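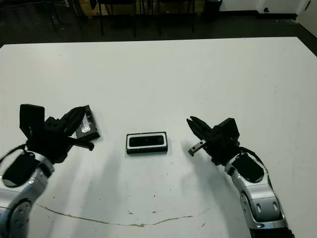
卓上の小型箱 ギャラリー

Stetwood 作業室、白天板の作業台における小型の黒い箱の配置。掲載は3点。各写真の短い説明に加えて、天板、箱の上面、向きの表記、清掃と収納に関する覚え書きを付す。用語は当室の置き方基準に合わせた。編集は Trilok Kashyap、最終更新は4月21日。

1 二つの箱、艶と反射

中央寄りの箱は長辺がほぼ横向き、上面には角の丸い白枠があり、その内側が艶のある黒い面になっている。左奥の箱は長辺が奥行き方向で、奥の端が左へ傾く。こちらの上面には白から銀色の不定形の光った部分がある。

黒い艶面は色の確認には向かない。面の角度がわずかに変わるだけで、天井や壁の明るさをそのまま拾うためである。当室では黒の品を比較するとき、まず側面を見る。側面は上面より照明の写り込みが少なく、同じ黒でも青寄りか茶寄りかの差が出やすい。上面で判断するのは、枠の幅、角の丸み、印刷の端の欠けなど、形に関する項目に限っている。

白枠のある箱は、向きの判定が楽である。枠の四辺が箱の外形と平行に走るので、外形の黒い縁が影に沈んでも枠だけで角度を読める。枠のない箱では外形の稜線に頼ることになり、奥側の稜線は暗い背景に近いほど読みにくい。白天板を使う主な理由はこの点にある。

天板について

作業台は Prallwood から入れたもので、台帳番号は909。天板の色は白だが、設置時の記録では「わずかに灰緑を帯びる」と書かれている。白紙を隣に置けば差はすぐにわかる。色票の下敷きには使えないので、色を扱う作業では必ず別に白紙を敷くこと。紙は四隅を重しで押さえ、テープは使わない。糊が残ると、後で細かい埃を集める。

天板の辺は位置の基準として使える。ただし基準にするのは奥のまっすぐな辺のみとする。斜めになっている辺から測った値は、測った人によって差が出る。過去の配置票に数値の合わないものがあり、調べたところ、斜めの辺に定規を当てて記入していた。該当する票は2月に書き直した。旧票は Vondráček の綴りの後ろに残してあるが、参照しないこと。

基準点から箱までの距離は、箱の中心ではなく手前側の角で測る。中心は目測になりやすい。記入の順は、奥の辺からの距離、左からの距離、長辺の角度。単位はミリで、小数は書かない。標準位置は奥の辺から200とする。箱が二つある場合、標準位置に合わせるのは一つだけでよい。もう一つは自由配置とし、距離と角度を記録する。

2 低い位置から見た天板
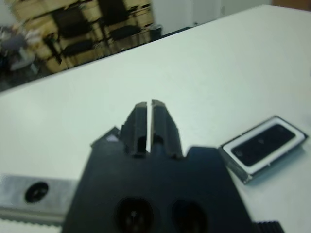 置き方の角度は、長辺と奥の辺とがなす角で表す。長辺が奥の辺と平行な状態を0度、奥行き方向に揃えた状態を90度とし、右上がりを正、左上がりを負に取る。符号の取り違えが最も多い誤記で、低い視点から確認した場合に集中している。右側の天板上にある小さな長方形のものは長軸が右上がりなので、この視点に限れば符号は正である。視点が作業台に対して回っていれば、卓上での値は変わる。票には必ず、奥の辺を正面に見て立った位置から読み直した値を書く。読み直せない場合は角度欄を空欄にし、備考欄に「方向のみ」と記す。

左下に見える銀色のアルミのレールのように、金属の明るい面がある範囲では露出が引っ張られやすい。箱の黒が潰れているかどうかは、レールの明るさではなく天板の白を見て判断する。

低い視点の利点は、厚みが読めることにある。真上に近い視点では、薄い箱と厚い箱の区別がほとんどつかない。蓋の浮きや底の反りを調べるときは、目の高さを天板の近くまで下げ、底面の下に光の筋が通るかどうかを見る。筋が片側だけに出るなら反り、両側に出るなら底に何か付着していることを疑う。箱を持ち上げて底を指で拭い、同じ位置に戻して見直す。

箱の分類

当室の分類では、小型の黒い箱を上面の作りで分ける。枠付き、帯付き、無地の順に棚に入れる。枠付きは上面の周囲に色の違う線が回るもの、帯付きは上面を横切る帯状の部分があるもの、無地はどちらもないものを指す。枠と帯の両方がある場合は枠付きに入れる。中身の有無や用途は分類に使わない。以前は納入元ごとに分け、Sudstead の品だけを別の棚に置いていたが、似た外形の箱が離れた場所に入るため、探すのに時間がかかった。現在は納入元を札の裏に書くだけにしている。

札は棚の前縁に付ける。箱そのものには貼らない。艶面に貼った札は剥がした跡が残り、斜めから見ると元の反射と見分けがつかなくなる。小型の黒い箱の棚番号は438である。隣の棚は外形がよく似た灰色の品なので、暗い時間帯に戻すときは番号を声に出して確認している。

3 二つの箱、上面の違い

配置の記録では、上面の違う箱を一つずつ選ぶと後の照合が早い。枠付きは横向き、帯付きは斜めという組み合わせを当室ではよく使う。同じ作りの箱を二つ並べると、どちらがどちらの票に当たるかを距離だけで決めることになり、片方を少し動かしただけで対応が崩れる。 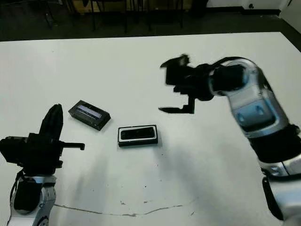 照合の手順は次のとおり。まず手前の箱を票の一行目と合わせ、次に奥の箱を二行目と合わせる。手前と奥の区別がつかない配置、つまり二つの箱の手前側の角が奥の辺からほぼ同じ距離にある配置では、左を一行目とする。票に合わない場合は箱を動かさず、先に票の符号を疑う。箱を動かしてしまうと、元の位置を復元する手がかりがなくなる。

影の扱いにも触れておく。天板に落ちる柔らかい影は、箱の輪郭と重なると辺の位置を誤らせる。影の縁はぼけており、箱の稜線は鋭い。迷ったときは辺を角までたどり、角がはっきり立つ方を稜線とする。照明の位置を変えて影を消すことは認めているが、変えた場合は備考欄に書くこと。

天板の傷と清掃

天板の細い線、暗い点、擦れ跡は、位置の目印に使わない。点のいくつかは拭けば取れる汚れで、清掃のたびに配置が変わる。線は残るが、端がどこまで続くかの読み方が人によって違う。新しい傷を見つけたら、奥の辺からの距離を台帳に書き足す。

清掃は乾いた布で一方向に拭く。手前から奥へ、重なりは布の幅の半分。円を描くように拭くと、粒を引きずって擦れ跡が増える。乾拭きで取れない点には固く絞った布を当て、押さえてから持ち上げる。溶剤は使用不可。Prallwood の天板用として保管している艶出し剤も、この作業台には使わない。艶が出ると箱の映り込みが生じ、下辺の読み取りに支障がある。

箱の艶面は別の布で扱う。天板に使った布を流用しないこと。白枠の部分は強くこすらず、枠の線に沿って軽く払うだけにする。指の跡は斜めの光で確認し、枠の内側から外側へ拭き出す。

票の用紙

現行の配置票は一冊200枚綴り。残りが少なくなったら、綴りの最後にある橙色の紙を棚438の札の横に差しておく。書き損じは破棄せず、斜線を引いて綴りに残す。旧書式は角度欄が一つしかないため、箱が二つの配置には使えない。

関連ページ
Sudstead 納入品 外形一覧
Vondráček 綴り 目録
作業台909 傷の記録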